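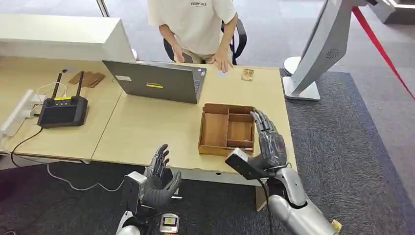

Two five-fingered hands at the test desk, with the divided tray in front.

Home News Interviews Back Issues Subscribe

The integrator at Proltotar has spent since June comparing hands. Two-finger grippers came first, then a suction cup, and now a pair of five-fingered hands from Skurnby.

"The two-finger unit is still faster on anything square," he said. "We ran 1217 picks with it and I have no complaints. Cards are where it struggles."

Cards are what the client in Wernby wants sorted. The Skurnby hand has done 539 picks so far, many of them handovers, with a person offering the item across the desk.
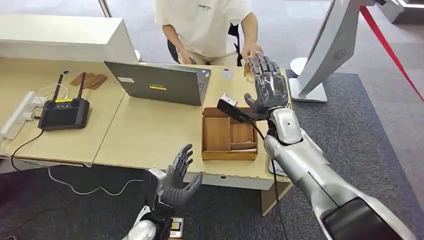 A card-like item is held out to the right hand.

He prefers the wrist cameras to the one on the head for the last few inches. "From the head, the fingers hide the card. From the wrist you get the card, but you also get glare and a lot of background." His team tried a second controller, from Chareonsuk, and went back to the first. "The menus were better – the delay was worse."

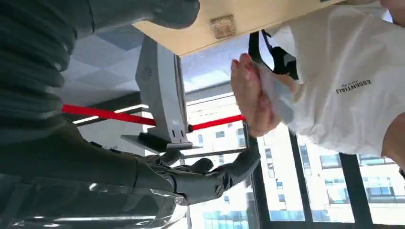 Vol. 12, No. 3 – p. 27

Asked about cable routing, he said it takes up more of his week than grasp planning. He wants a shorter run from the wrist and a clip at the elbow. The next round is set for 872 picks, all with the right hand. The left will get its own test once the thumb settings are agreed with Skurnby.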